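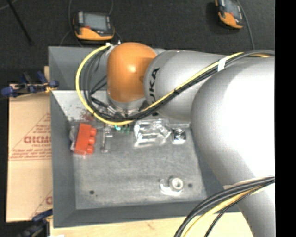

Hedholm Storage and Sorting Room
Bin and Workstation Inspection Checklist
Form 1231
Inspection date: 28/01/2024

Ratings: OK = acceptable. C = acceptable with comment. X = correct before next use. N/A = not applicable.

Section A. Bins

A1. Walls free of cracks, splits and bowing: OK
Checked empty and under hand pressure at the corners.

A2. Bin floor flat, no holes or raised edges: C
Scuffing and a mottled surface are normal wear on gray bins and do not fail this item. Reject only if a fingernail catches. One bin on the lower shelf had a raised burr near a corner. Burr trimmed, bin returned to service.

A3. Bin interior free of debris: C
Small dark flecks found on light floors. Vacuum first, then wipe. Wiping alone pushes the flecks into the scuff marks.

A4. Rims smooth, no sharp edges: OK

A5. Bins of one type kept together: X
Zasow bins were stacked inside Kettani bins on the back shelf. The wall slope is different and the stack binds. Two people were needed to separate them. Restack by type and label the shelf edge.

A6. Stack height within limit: OK
Limit is 900 mm from the floor to the top rim. The painted line on the wall is correct but faded. Repaint by August.

A7. Labels present and readable: C
Old labels left under new ones on several bins. Remove the old label completely, including residue.

Section B. Cables and ties

B1. Outer jackets free of cuts, flattening and exposed wire: OK

B2. Loops clear of bin rims and of the path used when lifting a bin out: OK
Check at the full range of travel as well as at rest.

B3. Bundles secured at regular points: C
Tape is accepted as a temporary fix only. Write the date on the tape. Undated tape is to be treated as overdue.

B4. Cable ties trimmed flush: X
Three tie ends left long at the bench. Sharp at hand height. Trim with flush cutters, not a knife.

B5. Connectors fully seated: OK

B6. No cable resting on the floor in a walkway: OK

Section C. Lighting

C1. Light level at bin floor, minimum 900 lux: OK
Meter laid flat in the center of the bin.

C2. Glare on light or polished surfaces: C
Strong reflection makes it hard to see small items left in a bin. Angle the lamp or check the bin by hand before closing out. Item also raised at the previous inspection and not closed.

C3. Lamp housings secure: OK

Section D. Floor, shelves and access

D1. Aisle clear for its full width: OK

D2. Shelf load plates in place: X
Plate missing from the end bay. Do not load this bay until the plate is replaced. Other bays are rated 3000 N per shelf.

D3. Shelf feet level and bolted: OK

D4. Spill kit stocked and sealed: C
Seal intact. Absorbent pads past the printed date. Replacement ordered from Verkier.

D5. Nearest extinguisher within 20 m, tag current: OK

D6. Emergency stop buttons visible and not blocked: OK

Corrective actions

A5: restack and label. Open.
B4: trim tie ends. Done during inspection.
D2: replace load plate. Open. End bay taped off.
C2: carried forward for the second time. If still open at the next inspection, rate as X.

Keep the completed form in the room binder. The previous form stays in the binder until all of its open items are closed.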